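The Jollow Community Workshop has entered the second stage of its household robot build, a member-led project to assemble a mobile machine able to handle small objects in an ordinary room. Work carried out over the autumn on the frame and arms is complete, and attention has moved to control software, which members are testing in simulation through December.

The project, registered with the workshop under the name Akis, began as a kit of parts purchased from Nnaji, a regional supplier of motors and joint housings. Eleven members now hold bench time for it. The simulated room used for testing is furnished with a long, low cabinet carrying a lamp, a pen and other small items, and the arm is brought up with its gripper open before any reach is attempted. 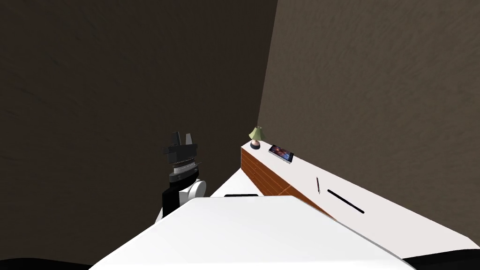 ## Testing and schedule

Under the test plan adopted by the workshop, the software must complete 40 consecutive reaches in simulation before the same commands may be sent to the physical arm. Any collision with furniture or with the robot's own body returns the count to zero. Results are entered in the build log, which is open to all members at the front desk and on the shared drive.

The first tests concern the pen. Thin objects lying on a flat surface have proved difficult for the present gripper settings, and members responsible for the hand have asked for more time on finger spacing and approach angle. A revised control file is due before the end of the month. Wrist rotation will be examined separately, as the cable routing on the physical arm allows less travel than the model does. 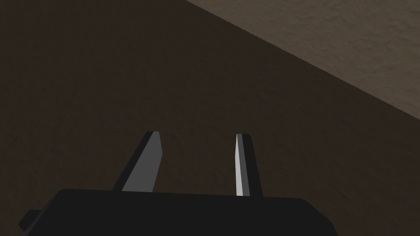
*The gripper in simulation, fingers apart and holding no object.*

The workshop has set aside $700 for the remaining parts, including replacement finger pads and a second power supply. Etberg, the machine shop that shares the building, has agreed to cut the mounting plates at cost. Orders will be placed once the plate drawings have been checked against the assembled base.

Trials on the physical robot will take place in Room 2, which has been reserved for evening sessions beginning at 7 p.m. Members who wish to attend must complete the standard bench safety form — forms signed for the first stage remain valid — and should remain behind the marked line whenever the arm is powered.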